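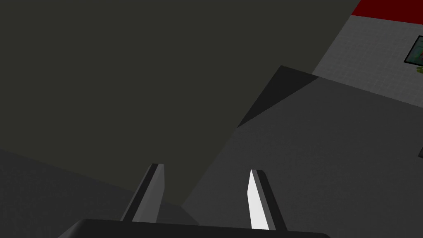 4. Results and what we make of them

The Mabaso policy was trained on 1,590 simulated demonstrations and tested over 186 attempts in the simulator. It completed 61 of them. The earlier Nenero report gives a much higher rate for the same method, and I don't think our number can be explained by bad luck.

Part of the gap is in the scoring. Nenero counted an attempt as a success once the fingers closed on the object, even if it was dropped straight after. We asked for a lift and a hold of 2 seconds. Hala Hamdan rescored our logs using the looser rule and the rate went up, though still not to theirs.

The wrist view worries me more. When a large dark surface fills much of it, the policy has little to go on, and the plain grey tabletop hardly helps. Our failures seemed to bunch up in views like this - but we sorted them by eye, after knowing the outcome, so I wouldn't lean on that.

We haven't tried the real arm at Stuvham. The Clumham group says the method transfers well. Their write-up gives no failure cases, and we have asked for the logs.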